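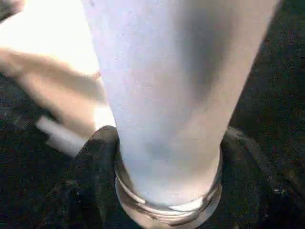 Progress report, Levurora reading rooms
Prepared for the Riviere fund, 2025-08-12

Since June we opened two reading rooms, one in Anden and one in Skuvley. The Anden room has now 885 books on the shelves. Skuvley has 400, and more are waiting to be labeled.

Spending
The shelves cost less than we planned. We moved the difference to large-print books, as agreed by phone with Shobha Varma. Transport was more expensive – the road to Skuvley was closed for seven days and the driver had to take the long way.
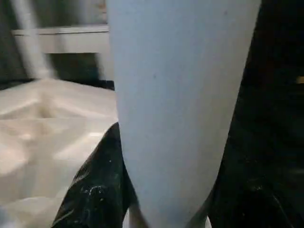
Difficulties
The lending cards arrived with a printing mistake and we sent them back. Until the new ones come, we write the loans in a notebook. It is slow, but the readers are patient.

Next steps
We will start the evening hours in Anden and look for a second person for Skuvley. The receipts are in the attached folder.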